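Filtering simulated grasps before training
2 min read

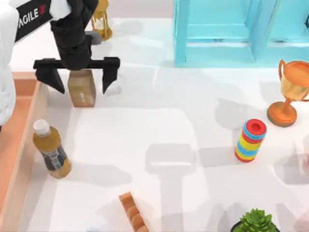 Gripper open over the small box in simulation, with clutter left on the table.

Dranik is our grasp filter. It drops weak attempts before the policy trains on them.

1. Generate up to 2,000 attempts on one target object. Change the clutter and lighting each time.
2. Replay every attempt with the friction lowered. Delete any where the object slips.
3. Check what is left for shadows across the target — keep those. Our first policy failed without them.
4. Train on the remaining set. We ended with 335.

Test on 34 new layouts and log each miss by object. Small boxes gave us the most trouble — the fingers closed too early.

Comments

Bukola Akpan: Do you lower friction for the table too, or only the object?

Telmo Lozano: Only the object. Changing both made the replays drift.

Anisa Wijaya: Step 2 took all night on my machine. Worth it.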